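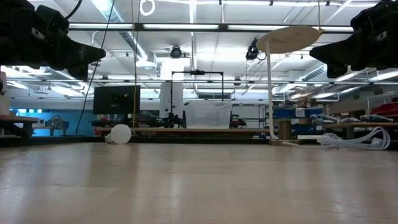
Gunnlaugur Kragh

I rewrote our table rules in January and three people have asked me for a copy since then, so I'm putting the whole thing on the blog with some notes on why it changed. It covers the two-arm stations at Wuvevthorpe. It doesn't cover the machine side of the building, which has its own rules and its own sign-off sheet.

The old version was a single page that Eskildsen wrote when we had one station. It said to keep the table clear and stay out of the way when the arms were live. That worked while the same few people did everything. Then we added stations and shifts, and "clear" started to mean something different to each person. I went back through the log for the lamp assembly job and found 94 runs out of 831 marked unusable. Most of those had nothing to do with the arms. The parts started in the wrong place, or there was something on the table that the instructions didn't mention.

Start state. Before a run, only the parts for that task are on the table. For the lamp job that means the bulb, the stand with its disc, and the cord. Screwdrivers, tape, phones and coffee go on the bench behind you. If you need a tool for a reset, use it and put it back before you call ready.

Parts go along the far side and the middle stays open. Both arms need that space to come down, and it's where the handoffs happen. People like to set the parts close to the grippers to save time. Please don't. A short reach looks easy until the two fingers have to cross.

Bulbs. A bulb lies on its side at the start, away from the lip of the table. Check it for cracks before every session. If one breaks, stop both arms, press the stop, and clear the glass with a brush. No hands. Throw out the cloth if you used one. The run gets logged as broken even if the break came after the last step.

Cords. This section got the most arguments. Eskildsen wanted every cord tied. I wanted loops left loose, the way a cord comes when you take it off a shelf, and that's what we settled on. The loops stay on the table, and nothing hangs over the side where a knee or a chair can catch it. The plug stays where you can see it. A lamp on the table is never plugged in during a run. If a task calls for a lit lamp, that's a separate procedure and you need a second person.

Parking. Between runs the grippers go up to the park position, open and holding nothing. I put "holding nothing" in because we had a habit of parking with a part still in the fingers to save a step. An arm that loses power can drop what it has. Don't reach under a parked arm to place parts, either. Walk to the side, put the station in hold, check the light on the controller, and then reach.

Speed. New tasks run at 32 percent until you have ten clean runs in a row. After that the lead can raise it. Only Hestitard jobs go to 100, and only with the guard in place.

Overhead cables. Look up at the start of each shift. Anything hanging within reach of an arm at full height gets moved or tied back. Write down what you moved, so the next shift doesn't put it back.

Logging. If you change anything, even a bin, write it down. I would much sooner read a boring note than try to guess later why the afternoon runs look different from the morning ones. "Nothing changed" is also a fine entry.

A few things I left out on purpose. There's no rule about gloves yet, and the people at Wekton do it one way while we do it another. I also dropped the old line about wiping down the table every hour. Once at the start of a shift is enough unless something spills.

The next thing to sort out is who gets to call a run bad. Right now it's whoever is at the station, and two people can look at the same run and disagree. Eskildsen has a draft for that. I'll post it when we've used it for a month.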